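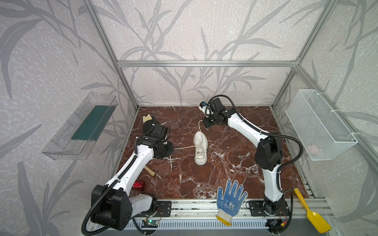
LERNELL – August

List home | Thread index | Previous | Next | Post

Re: cable drag on the left arm, shoelace cell
From: Bekitz cell maintenance
August, Lernell bench

> Left arm faults on torque at joint 2 when it pulls the lace high.
> Limit is at 1450. Should we raise it to 2000?
> Werusa

Leave it at 1450. Look at the conduit first. On our cell the black corrugated conduit loops along the left upper link and trails down past the base, and if the loop is short it loads the joint before the lace does. Set the arm at full reach, power off, and leave 80 mm of slack at the elbow. Then re-tie.

Check the mounting plate bolts on the front rail at the same visit. Ours get a torque check every 1000 cycles – both plates, left first. Keep the red and black wires to the small board near the left base out of the conduit's path.

If it still faults, log joint 2 current with the gripper open and no lace, and post the file. The Maldonado cell had the same fault code with a worn elbow bearing, and the no-load log showed it.

Bekitz

Reply | Reply to list | Archive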